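# Teaching by Puppet

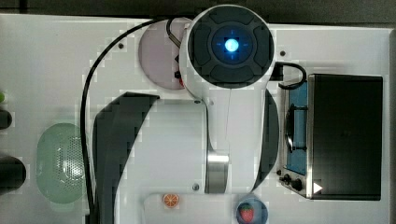

Océane Kowalchuk has spent most of May putting plastic fruit where plastic fruit belongs. She does it through a robot arm, with a controller in her hand and a stool she describes as "older than the company."

She works at Farnelier, where the job is called demonstration. She performs a chore by remote control, the arm performs it with her, and the recording goes to people upstairs who train a model on it.

"My mother thinks I program robots," she says. "I puppet them. I have told her this. She prefers her version."

The kitchen project is named Enatness, for reasons she has asked about twice. The goal is 2000 demonstrations, of which 500 have to involve the toaster oven. It's a toy, but it holds a grudge.

"The strawberry is fine. Anybody can do a strawberry. The oven has a door, and a door is a whole different personality."

A good run takes patience and a certain lack of flair. New operators tend to show off, she says, swooping in on a plate as though there were judges. Then the model learns to swoop.

"It copies everything. If I stop to scratch my nose, the arm hangs there for two seconds, and a week later the robot is hanging there by itself. It has my itch."

Her colleague Shabani Lema prefers to teach by hand, taking hold of the arm and walking it through the motion. Kowalchuk tried it for six days and went back to the controller. "With the hand method you feel where the weight is, I'll give him that. You also feel it in your shoulder. Shabani is very tall and doesn't understand what I'm talking about."

They do agree about mistakes. Both now leave some in, provided they also record the recovery: the orange slice slips, the operator goes back for it, the orange slice ends up on the tray.

"A robot that has only seen perfect work falls apart the first time it misses. I know people like that."

I asked whether she worries about teaching the machine her job. She thought it over while untangling the controller cord.

"It took eight tries to pick up a plate this morning," she said. "I'm going to keep paying into my pension."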